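Teaching a spoon task on the Skulik two-arm kit

If your Skulik kit is bolted down and both arms answer, you're ready for the fun part! Stirring is a great first task: one arm works, the other waits, and you learn a lot about grip along the way.

1. Cover the table. Black cloth is what I use, pulled fairly tight. The wrist cameras pick out a pale bowl on it very well.

2. Put a bowl between the arms. I like a white one, deep enough that the spoon can lean on the inside wall. Start the left gripper open, fingers toward the bowl.

3. Close the right gripper on the handle near the top, at the knob or just under it. Go in slowly and stop as soon as the fingers meet the handle. 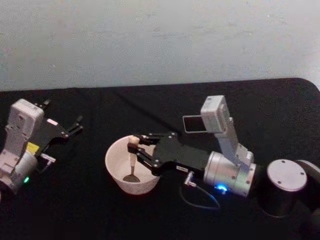 4. Save that pose as your start point, then set the grip force to 40 in the Siretti panel. The default of 13 lets a smooth handle twist, and the stir turns into a scrape. I lost most of an evening in November to that one setting.

5. Record your stirs. Guide the arm by hand in small circles and keep the wrist low. Try a few with the spoon upright and a few with it leaning – the variety really helps. I got a lovely smooth motion after more than 400 short runs, and it was already decent well before that.

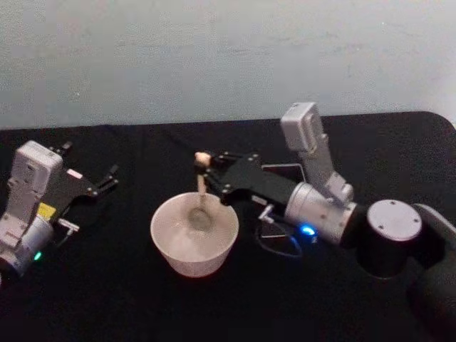

Jhair Carhuamaca wrote in to say that he drops the speed to 2 for the first batch and raises it once the circles look even. He also found the Illow fingertips hold a thin handle better than the stock ones.

I haven't tried the Illow tips yet, but the speed tip is a good one and I've been using it since.

6. Play the motion back with the bowl empty of food before you add anything to stir.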